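Chapter 5
Showing the Task: Hand Demonstration and Remote Control

After reading this chapter you should be able to:
describe the two main ways of recording a demonstration;
explain how marker cubes give the position of a gripper finger;
judge whether a set of demonstrations is fit for training.

5.1 Two ways to demonstrate

A robot can be shown a task by remote control or by hand. In remote control, the operator drives the arm itself, and the joint angles are logged as they occur. The recorded motion is one the arm can perform, but the operator works slowly and feels little of the contact. In hand demonstration the arm is absent. The operator holds a pair of gripper fingers of the same shape as those on the robot and does the task directly at the table.

Hand demonstration moves the difficulty to a later stage. The path of each finger must be recovered from video and then checked against the reach of the arm. De Smet's work on the Bruneo arm, described in Section 5.4, found that most rejected paths failed at the wrist.

5.2 Marker cubes

A cube printed with square markers is fixed behind each fingertip. One clearly visible face is enough to estimate position and orientation; a second face steadies the estimate. Tracking is lost when the operator's hand or an object covers every face, and the recording should be cut at that point if the gap exceeds 5 video frames.

The same cubes serve for tidying tasks, in which household goods such as a tissue box, a bouquet of yellow flowers and a translucent storage basket share one tabletop.
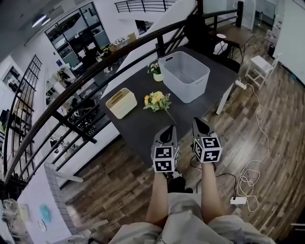
5.3 Planning a session

A session of about 30 demonstrations is a reasonable first target. The start position of each object should be varied between recordings, and the colour and level of the lighting noted in the log.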